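Drevico kitchen add-on for the Franka arm: worth it?

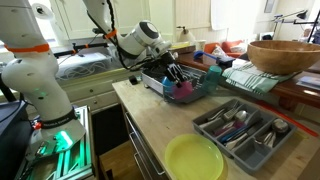 Forum > Kits and Services > Reviews

fschouten
We have had the Drevico kit on trial since September. You get the mounting frame, the software and 14 taught tasks. Unloading the dish rack is the one we use most. Cups are fine if they stand upright. Cutlery I would still do by hand. The quote is 1,474 euros a year, arm not included.

hulier_tom
Too much for what it does. Is the gripper the standard one?

fschouten
Standard parallel gripper, yes. They sell softer fingers for 200 extra. I haven't tried them.

pegboard
I disagree with Tom. We paid De Bruijn for 12 hours of setup and ended up with four tasks. Fourteen for that price is fair — if they all run.

fschouten
Eleven run here. Plates are the weak spot, mainly when they are stacked.

hulier_tom
So you are paying for three that don't. I'd ask for a discount.

pegboard
Or ask for another month on trial. Does support answer?

fschouten
Usually the next day. I've asked them about the plates and will post what they say.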